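Do you need drawer dividers, shrink bags and a label printer?

I get sent a lot of storage advice, and most of it wants me to buy something first. The latest was a set of bamboo boxes from Clivine, sold on the promise that you will never lose a roll of tape again. I have lost tape inside better boxes than those. So before anyone in Stodcombe parts with money, a few things I have tried on my own bench and what I made of them.

Decanting. You are told to take everything out of its packet and put it in matching jars. Fine for screws. For anything that came sealed I think it's daft. Sponges, blocks of wax, refill pads and modelling clay all keep better in the wrapper they arrived in, and the wrapper usually tells you what you've got. Once it is in a jar you're guessing by May.

Vacuum bags. They work on duvets. On cushions they leave creases that took 5 washes to drop out of mine. I wouldn't put a feather pillow in one again.

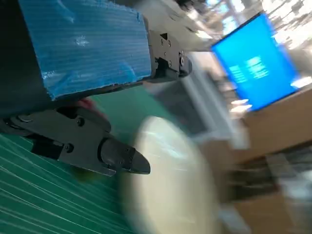

Plastic film is the one thing I've come round to, with reservations. People use it on everything and then wonder why the cupboard smells. It suits solid, dry things with flat sides. A rectangular block in blue film, all glossy and crinkled, is about the best case: it has faces you can stack against, and a bright colour is easy to spot at the back of a shelf. Don't chase the crinkles. I spent an evening with a hairdryer trying to get mine smooth and all I did was melt a hole in one corner. Tuck the ends under and leave it.

Round things are another matter. Film slides off a bowl, bunches underneath, and then the bowl rocks. A tea towel between stacked bowls does the same job and can be washed.

Lining the bench. Abdul-Rahman Baidoo wrote in to say a striped surface helps him cut straight. I had my doubts, so I checked his stripes — they wandered by almost 4 mm across the width. Use them for lining up parcels by all means, but mark your cut with a ruler.

Labels. A printer from Sequeira will make you 100 labels before the first roll runs out, and you'll use nine of them. Masking tape and a pencil. Write on the tape before you stick it down, and put it on the short side, the one that faces you on the shelf.

The Oltodstead cabinet, at 699, is a nice cabinet. It holds what a secondhand chest of drawers holds, and the drawers don't come out fully, so whatever rolls to the back stays there.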